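Wednesday, Trarnell build, sim bench
Two-arm entry for the Cunico student event
Present: me, Zaid Nasrallah until 4:30

1. State of the scene file

Zaid merged the room branch last night. Loads clean on both lab machines. The old gray test room is gone from the default launch; to get it back, set room=flat in the launch file. Door hinges are now real joints, so doors can sit at any angle at start. Physics step unchanged at 2 ms. Load time is worse than before and I have not looked into why.

Textures are drawn at random per episode from the list Cortés left in the shared folder. Walls, doors and tables all draw from the same list, which gives some ugly rooms. Leave it. The event rules say the scoring room is not published, and the last policy we trained on a single color scheme fell apart as soon as the table color changed.

2. Wrist view

Checked the close view at the gripper with the jaws apart. Palm sits low in the view with a finger on each side, and the space between them stays clear enough to judge an approach. The inner face of the right finger renders much brighter than the left. Logged as a lighting issue, low priority.

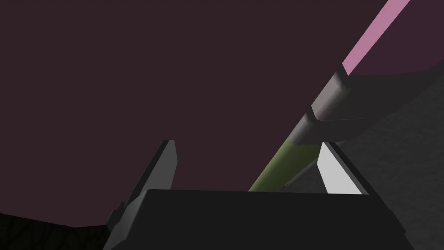 The open-jaw value in the config was still the one from the Tronport model we used in spring. Replaced it with the value from our own gripper file. Old recordings replay with the wrong opening unless the config version is pinned to 12. Zaid has added the pin to the replay script but not to the batch converter – do not run the converter until he does.

Also found that the two wrist views were swapped in the logger. Left was saved as right and the other way around. Fixed in the logger only. Anything recorded before today needs the swap applied on load.

3. Episode budget

Target is 2,000 episodes before we freeze the training set. We have 144 that pass the checker. Most rejects are timeouts on the approach, where the operator stops short, backs off and comes in again until the clock runs out. A few are arm-to-arm contacts near the middle of the table. The checker treats any contact between the arms as a failure, even a light touch at low speed. I would like a force threshold there. Zaid disagrees, and the rules are vague enough that both readings hold up. Asked on the event forum, no answer yet.

4. Head view

Rolled the head camera hard to one side to test the stabilizer input. The room comes out at a steep tilt, as intended, and both arms are still in view along with the black table and the white pillow-shaped object on it. The gripper by the table is open and empty. Horizon estimate was poor on the first try: the estimator locked onto the edge of the table instead of the walls. Masking the lower part of the view helped a little. Tried a heavier filter on top of the mask and took it out again, too much lag.

Contrast is a concern on the far side. The back wall is dark olive and dimly lit, and the corner where it meets the maroon structure is darker still. Depth from the stereo pair will be noisy there.

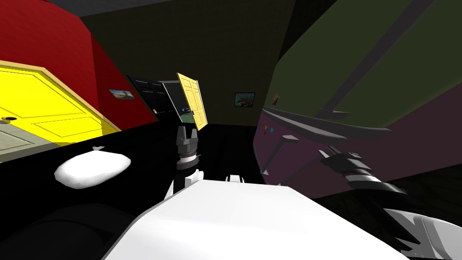 5. To do

– Pin config version in the batch converter (Zaid)
– Apply left/right swap to old recordings on load (me)
– Raise the minimum ambient light, then rerun the depth check on the same seed
– Write up the contact threshold question with both readings, one page at most
– Clear out the September recordings from the scratch drive, it is nearly full again
– Ask Cortés whether the texture list can be split by surface type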